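Ternthorpe Screen Credits
README and data card, release 3

What it holds

A table of screen performances by actors who worked mainly between the end of the silent period and the closing of the old studio contracts. Each row is one performer in one film. There are 276 performers and one text file per performer. The table was started by Yevhen Zakharchenko as a card index for a film society in Ternthorpe and typed up later by Priya Szabo, who maintains it.

Television work is left out unless the programme was also shown in cinemas. Radio is left out entirely. Shorts are included if they carry a printed cast list.

Files

credits.csv — the main table, UTF-8, comma separated, one header line
performers/ — one plain text file per performer, named by id
settings.csv — the scene setting tags, joined to credits.csv on row_id
changes.txt — corrections by release, newest first

Columns in credits.csv

row_id: integer, never reused, even when a row is withdrawn.
performer_id: letter p and a number.
title_uk: the title used on first release in Britain. If there was no British release, the original title is repeated.
title_orig: the original title.
year: year of first public showing. Trade shows are ignored.
billing: position in the opening credits. 0 means uncredited.
role_type: lead, second lead, support, bit.
war_service: y, n or u, for the performer at the time of release. Most of the u values are bit players.
source: c for the credits on a viewed print, p for a pressbook, r for a review of the period.

Role types

The card index used only two kinds of part, lead and other, and many of the cards were filled in from memory after a screening. Priya Szabo went back over them with the prints she could get hold of. Second lead was added for the friend, the rival and the officer who dies in the third reel. The line between support and bit is set at one spoken exchange with a lead. It is a crude rule and it produces odd results in war films, where a man may have twenty lines over a radio and never meet anyone.
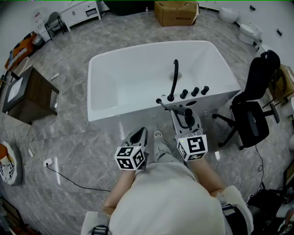 Setting tags record where a performer's longest scene takes place, and they are held apart from the main table so that they can be ignored. The list is short: cockpit, ship, office, saloon, street, courtroom, kitchen, bedroom, bathroom, other. Bathroom is the least consistent tag. Early taggers gave it to any scene with washing in it, including tin baths in front of a fire and troopers at a horse trough. From release 2 it needs a fixed room. The bath itself may be any shape, and a white freestanding one with square corners and a shower head on a hand-held fitting at the rim is tagged the same way as a roll-top with feet. Westerns tagged before the change have been checked. Comedies have not.

Sampling and checks

For release 3, 400 rows were drawn at random and compared with a second source. Yevhen Zakharchenko read one half and Priya Szabo the other, then they swapped 200 of them. Differences in billing were nearly all caused by reissue prints, where a player who had since become famous was moved up. The table keeps the first release order. Where only a reissue print was available, source is c and the note field in the performer file says "reissue".

Known problems

Twins and fathers and sons with the same name are merged in a few places. Report these with both row_id values.

Year is unreliable for films held back during the war and shown afterwards.

Titles starting with an article are sorted under the article. Some spreadsheet programs also turn numeric titles into dates on opening — import the column as text.

Performer files longer than 1000 words were trimmed in release 1. The full versions have been put back except for p41 and p88, which are still being retyped.

Use

Free for study, programme notes and teaching. Please name the release number. Do not use war_service as a record of anybody's military career; it was taken from publicity and has not been checked against service papers.

Corrections are gathered until November and go into the next release. Give the row_id, the present value, the proposed value and the source.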